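The Long Rest: What Happens to Paper Between the Mill and the Press

Paper leaves a machine at Parnetti at a moisture content of 5.5 percent, wound so tightly that a knuckle rapped on the reel gives a note like a struck plank. It will not stay at 5.5 percent. From the moment the wrapper is opened the sheet trades water with the room, and every printer, binder and bag maker downstream either plans for that trade or pays for it later in curl, misregister and cracked folds.

Conditioning is the name for the planning. It takes up floor space, it produces nothing that can be invoiced, and in most plants it is the first step to be shortened when a job runs late. At Değirmenci, a converting works with two sheeters and a folding line, it has its own room and its own supervisor.

Gönül Polat has run that room for most of her working life. She holds it at 50 percent relative humidity and 73 degrees Fahrenheit, and she does not allow the loading door and the press door to be open together. "People think paper is dry," she says. "It's a sponge that has been ironed."

How a sheet takes up water

Cellulose fiber swells across its width far more than along its length. A single softwood fiber going from dry to saturated may gain a fifth or more in diameter while its length hardly changes. On a paper machine the fibers tend to line up with the direction of travel, so the finished sheet inherits the same bias. Raise the humidity and it grows mostly in the cross direction. Printers call this the grain, and a sheet fed with the grain the wrong way will drift out of register between the first color and the last.

The effect is small in absolute terms. For a kraft wrapping grade, Değirmenci plans on a cross-direction change of 0.1 percent for every ten points of relative humidity. On a sheet 40 inches wide that comes to 0.04 inch, which is enough to put a fine rule visibly outside its box.

Heavier trouble starts when only part of the sheet changes. A pallet unwrapped in a damp room takes up water at the edges first. The edges lengthen, the middle does not, and the stack develops a ripple along its sides. In a dry room the reverse happens: the edges tighten and the center bags. Neither fault can be pressed out. The sheets have to be brought back slowly, and some never lie flat again.

Temperature before humidity

The mistake Polat sees most is unwrapping cold stock. A pallet that has spent a night in an unheated trailer chills the air next to it, and the moisture in that air settles on the sheets even when the room reads a perfect 50 percent. The wrapper has to stay on until the core of the load has come up to room temperature. How long depends on volume and on the gap to be closed. Değirmenci works from a chart taped inside the door, and its last column, for full-height pallets arriving 40 degrees under room temperature, calls for three days.

Shortcuts exist. Splitting a tall pallet into low stacks speeds the warming considerably, at the cost of handling marks and extra labor. Fans help a little with the wrapper on and do harm with it off, drying whichever side faces the airflow. Heaters pointed at the load are forbidden outright.

The Kemus trial

In April the works ran a trial on a 122-gram unbleached kraft made for Kemus, a packaging brand that wanted a bag with a sharp square base. Early production had cracked along the bottom crease. The mill's certificate was in order, the adhesive was in order, and the creasing rules had been reground that month.

Ataberk Yurt, the process engineer, cut 2,000 blanks from one reel and divided them into two lots. The first went straight to the folding line. The second was hung in ventilated racks in Polat's room until its weight stopped changing. Both lots were creased on the same rules and folded by the same crew.

Of the first lot, 481 blanks cracked at the base. Of the second, 453 did.

It was a disappointing gap, and Yurt spent the following week looking for the reason. He found it in the corridor. The rested blanks had been wheeled out of the room before the shift and had stood beside the line, under a warm air curtain, through a changeover that overran. By the time they were folded their moisture had fallen almost to that of the untreated lot. A repeat run with the racks covered until use brought the cracking down to a level Kemus would accept, and the covers are now part of the job ticket.

"The room was fine," Yurt says. "We had conditioned the paper and then unconditioned it."

Measuring it

There are three common ways to know what a stack is doing. The oldest is the oven: weigh a sample, dry it at 221 degrees until the weight holds steady, weigh it again. It is accurate and slow, and the sample is lost. A sword hygrometer, a flat blade slid between sheets, reads the relative humidity of the air trapped in the stack and gives an answer in minutes. Capacitance meters are faster still but need a calibration for each grade, and recycled stock with a variable filler content will fool them.

Yurt prefers the sword for daily work and keeps the oven for disputes. His instrument is a Zakier, bought second-hand, and he checks it against salt solutions at the start of every month.

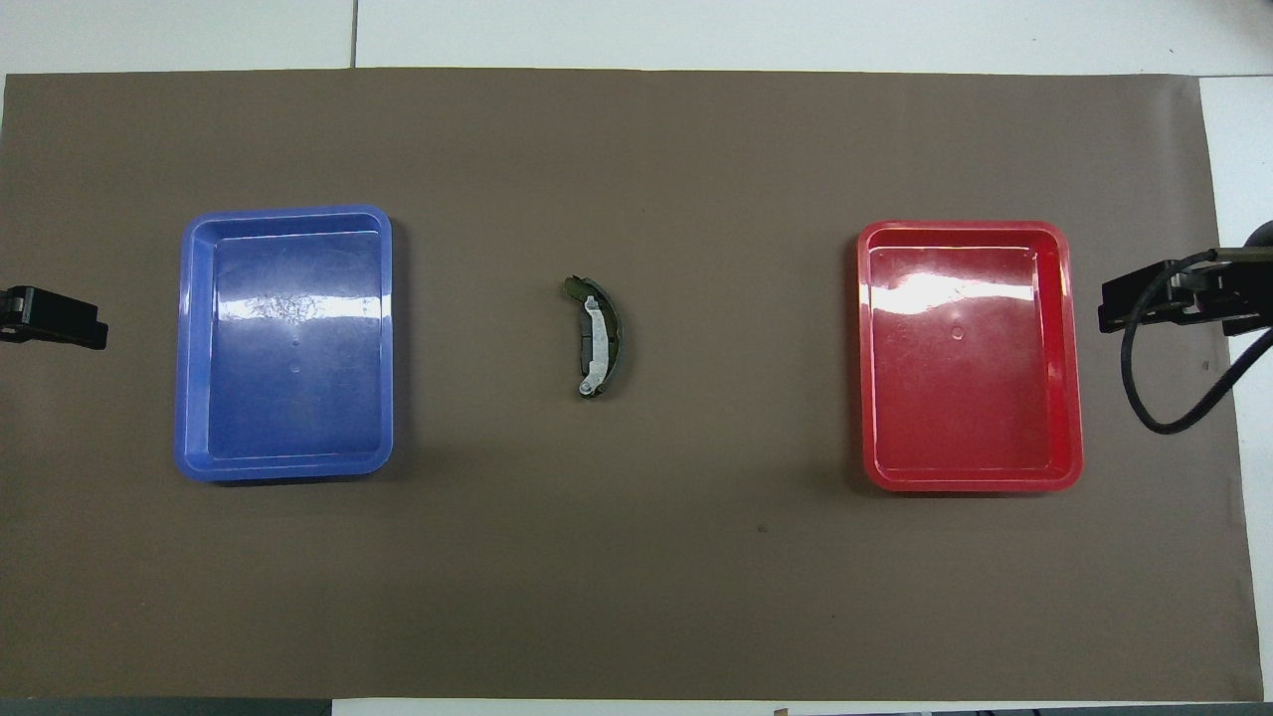

Storage after the room

Conditioned paper should be rewrapped if it will stand for more than a shift. Polyethylene film is adequate for a few days. For longer periods a coated wrapper with taped seams holds better, and the tape matters more than most buyers assume, because a single open seam will put a damp stripe down one side of the load.

Stacks belong off the floor and away from exterior walls. Değirmenci leaves a hand's width between pallets and a full yard at the outside wall, where the temperature swings most in winter. Partly used reels go back on their cores with the outer turn taped down, labeled with the reading and the time it was taken. Anything without a label is treated as new arrival and starts again at the chart on the door.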